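I bought the Norberg berry rake in August, after two seasons of picking our raspberries and currants by hand. We have 33 bushes behind the house in Andport, and my fingers had had enough.

It's a simple scoop with metal tines and a moulded handle. On the currants it was quick and fairly clean. I filled a 500 g tub in one go along the fence row, with a few leaves to pick out afterwards.
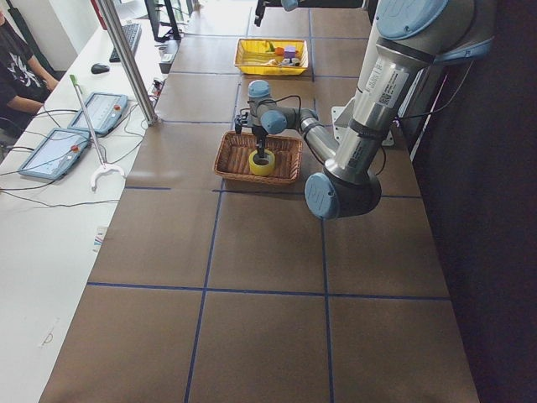

Does it work on raspberries? Only on very ripe ones – the firm ones tear, and I've gone back to picking those by hand.

The handle is a bit short for my grip. Zinash Wako up the road has the Woldemariam one, which is longer but heavier, and I found it tiring when I borrowed it on Thursday. Cleaning is easy enough with a hose and an old toothbrush.

One tine has bent slightly, and I straightened it with pliers. I'd buy it again for currants, but I wouldn't bother if you only grow raspberries.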